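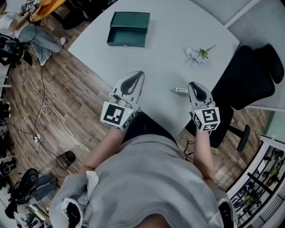

Forty Winters of Letters

Marlina Rondonuwu has 748 letters from her sister-in-law, and she would like it known that she has answered every one of them, even the one that came the week the roof went.

"Sekar writes the way she talks, which means you had better put the kettle on first," she told me when I visited her in Elldale one Thursday, a little after ten in the morning. We had tea ourselves, and then more tea, and a plate of ginger cookies kept finding its way back to my elbow.

The two women started writing when Sekar Sembiring moved to Plunley with a baby and a job at a bakery. Phone calls cost too much in those days (and the baby hated the phone!), so they settled on paper and just never got out of the habit.

"People ask what we find to say," Marlina said. "Well, what did she plant, who is she cross with, did the soup come out. I know her neighbor's whole life and I've never met the man."

She keeps the letters in old shoeboxes, sorted by year, apart from one bundle tied with green string that she wouldn't open for me. Her longest reply ran to 61 pages and went off in 2 envelopes. Sekar's came back in August with a single line on top: "Read it twice, more please."

I asked whether she ever thought of switching to email.

"My granddaughter set it up for me," she said, pouring again. "I use it for the dentist."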